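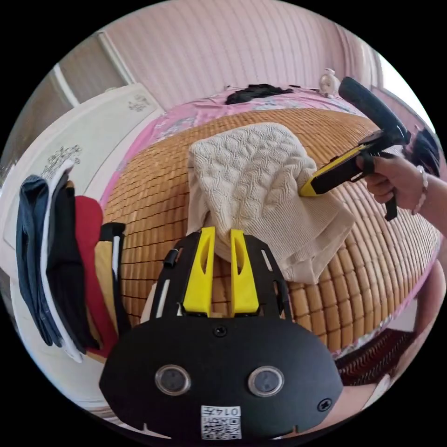

Week 5 - Folding Knitwear

Welcome back, everyone, and thank you for tidying the Vilport room so nicely after the sheets session. Today we come to the heavy knits, which I'm very fond of and which (I do admit) take up far more than their share of any drawer.

Cable knit is thick where the pattern stands up, so the diamonds and leaves on a piece like the beige one make little ridges, and the folds tend to slide off them. Take your time. A bed is a perfectly good place to work, and a woven bamboo mat gives you a flatter surface than a duvet does.

Start by opening the bundle out. Find a corner, lift it, and let the rest drop before you lay it down again. Smooth from the middle towards the edges with a flat hand - never tug at the ribbing, please! Then bring the sides in, and fold up from the bottom in thirds.

Knits go on the shelf, not on hangers. Our Cunha shelves are 40 cm deep, so fold to a little less than that and keep the heaviest pieces at the bottom of the pile.

For next time, read page 188 of the course book and bring one jumper from home, the bulkier the better. Anyone who missed the April session on drawers can pick up the notes from the tray by the door.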